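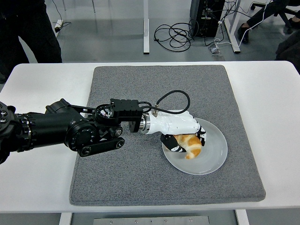 Como trocar o grip do taco em casa

Material: grip novo, fita dupla face, solvente, estilete de lâmina gancho, morsa com protetor de borracha.

1. Prenda o taco na morsa, face alinhada. Sem apertar demais, grafite racha.
2. Corte o grip velho no sentido do comprimento, lâmina sempre pra longe de vc. Puxe.
3. Tire toda a fita antiga. Demora, paciencia.
4. Fita nova no shaft, sobra de um dedo na ponta, dobrada pra dentro.
5. Tampe o furinho do grip com um tee, solvente dentro, chacoalhe. Jogue o resto em cima da fita.
6. Enfie de uma vez só. Rápido! Se parar no meio, já era.
7. Alinhe o desenho com a face e deixe secar até o dia seguinte.

Putter: grip mais grosso, confira o diâmetro antes de comprar.

Dúvidas, fale com o Venkatesh na loja de Rumcombe, depois do almoço.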